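The night shelves at Uvdale

Gertraud Riedl has worked in the Tivell shop in Uvdale since the day it opened, and when I meet her she is sitting on an upturned crate in the stockroom, eating an apple with a knife. She has keys on a cord round her neck and she takes them off before she starts to speak, as if it would be more comfortable for both of us.

"You want to know if I am afraid for my job," she says. "Everybody asks this first. My sister asked this too."

I tell her that I wanted to ask about the shelves. She laughs and says that in this case we can have coffee.

Tivell is a small chain that sells drinks, sweets and snacks, mostly to people who are on their way to somewhere else. The company began last year to test robots for refilling and tidying the shelves. The work is done together with Skiten, a firm which makes the software, and the trial has two parts. First there is a training room, where staff and technicians practise with a shelf and ordinary goods. After that come the shops. Uvdale is one of 2 shops in the trial, and it has 162 products on the list which the robot is supposed to learn.

Abelardo Iturra joins us when the coffee is ready. He was a shelf worker himself for ten years, in another company, and now he is the person from Skiten who stays with the staff during the shifts. He speaks slowly and corrects himself often, and he doesn't like it when I use the word "replace".

"I would say that it moves the work," he says. "Before, Gertraud filled the shelf. Now she also looks at how the shelf is filled, and she says to us what is wrong. This is a different kind of tired. In my old job my back was tired. Here it is more the eyes and the patience."

Gertraud agrees about the patience. In the first weeks, she says, she could not watch the robot for longer than a few minutes without wanting to push it to the side and do the thing with her own hands. A customer takes one tube of crisps and the one next to it falls over. For her this is two seconds, and she does it while she is walking past and thinking about something else. For the robot it is a task with a beginning and an end, and it must be decided which of them comes first.
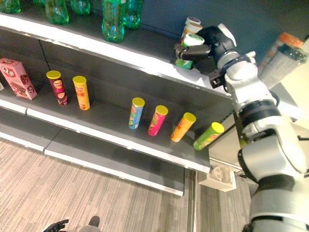
"I never thought about how I hold a thing," she says. "Then Abelardo asked me, how do you take the one at the back when there is something in front? And I didn't know. I had to go and do it, and look at my own hand. I was fifty-eight years old and I looked at my hand like a baby."

Many of such questions came up. How hard may one press a container made of cardboard? Should a product that leans be put straight at once, or only when the row is filled again? Which side of the label is the front, if there is writing on both? Gertraud wrote her answers in a school notebook, which is now quite full, and Iturra copied a large part of it into the instructions. He tells me that the notebook was more useful to him than the manual from the head office, and then he asks me to write this in a more polite way. I have not found one.

Not all of her colleagues are so content. Mladenović, who does the evening shift and prefers that I use only his surname, comes in to fetch a roll of till paper and stays standing in the door. His hours have not become fewer, he says, but they have become different. The quiet hour after the delivery, when two people filled the shelves and talked, does not exist any more in the same form. One person is at the till and the other one is watching the machine.

"It was a boring hour," he says. "But I liked it. You learned who has a new baby, who is moving house. With this one I can't talk about football."

Iturra listens to this without defending anything. Later, when Mladenović has gone back to the till, he says that this point is in no report, because there was no field for it in the form. He has asked for one. The answer should come in April, together with the decision on whether the staff at Uvdale get a higher wage for the new tasks. Gertraud finds that they should, and she says it two times, the second time more loudly and in the direction of my notebook.

I ask her what she would keep if she could decide alone. She thinks for a while and cleans the knife.

"The low shelves," she says. "It can have all the low shelves, with my compliments, and my knees will write a letter of thanks. But the window I do myself. The window is mine."

Then somebody rings the bell at the till, and she puts the keys back round her neck and goes out to help.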